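Automation at the Gurngate test kitchen

12 shares | 3 comments

The Gurngate test kitchen is a workplace where robotic arms are used for part of the handling work at the counter. It is run by Anditz, a maker of small kitchen goods.

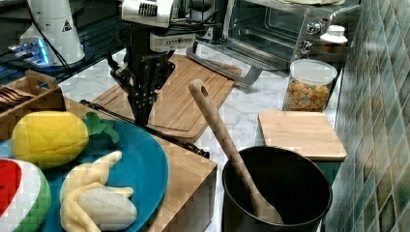 Background

Gurngate opened as an ordinary test kitchen, in which staff tried out pans, boards and utensils before they went on sale. Most of the day was spent on handling trials. A worker would pick up an object, move it to a set place, put it down, and do the same again until the trial sheet was full. A full trial ran to 2,000 lifts and was shared between several people over a week.

Staff complained of sore wrists and of boredom, and the results were uneven. Trials done late in the day had more gaps in the notes than those done in the morning. Anditz brought in the first arm in January, under a scheme known inside the firm as Jevent. A second was added later, and the kitchen now has 2 arms on separate counters.

Equipment

Each arm hangs over the work surface and ends in a gripper with two fingers. A camera is mounted above the gripper. The fingers have holes in them, and cables lead away from the arm across the working area.

The counters are fitted out much like those in a home. There is a large wooden cutting board with a juice groove, a deep black pot, a wooden spoon and a toaster oven, as well as a clear jar of coloured cereal. Plush fruit is used for some of the trials, among them a pineapple, a bunch of bananas and a slice of watermelon, which are kept on a round blue plate. Soft objects change shape when they are held, and the settings that suit a spoon handle are often wrong for them.

The software that plans the movements is called Gidey. It keeps a list of tasks, written by the kitchen staff in short sentences such as "move the banana to the board". There were 237 tasks on the list at the end of the first year.

Changes to the work

The kitchen employs 32 people, the same number as before the arms came in. The jobs themselves have changed a good deal. The post of trial hand no longer exists, and those who held it were moved to one of two new roles.

Setters lay out the counter before a run and put it back afterwards. They choose where each object goes and how far it should be shifted between attempts. Much of their knowledge comes from the old handling trials – they tend to know which objects roll and which handles are awkward to reach.

Watchers follow the runs, stop the arm when needed and record what went wrong. One watcher is assigned to each counter. Setters and watchers swap places halfway through a shift, a practice the staff asked for after the first month, when watching for a full shift was found to be tiring in its own way.

Training takes two weeks. It covers safe distances, the stop button, basic use of Gidey and the writing of fault notes. No background in engineering is asked for.

Effects on staff

Reports of wrist pain fell after the change, while reports of eye strain and stiff necks rose. Anditz answered the second problem with higher stools and shorter spells at the screen. Pay for both new roles was set one grade above that of the trial hands.

Opinion among the staff has been mixed. Setters have generally spoken well of the work, which lets them move about and make decisions. Some watchers have said that they miss talking over the counter, as two people used to share each trial and now often work at opposite ends of it. A few long-serving workers left during the first year, mostly for other kitchens run by the firm.

There has also been disagreement over fault notes. Staff were worried at first that the notes would be used to judge them, and they asked for names to be left off. The firm agreed, and notes are now filed by counter and shift.

Limits

The arms are not used for cleaning, for work with hot food or for anything involving knives. Tasting and the checking of finish on new goods are still done by hand.

3 comments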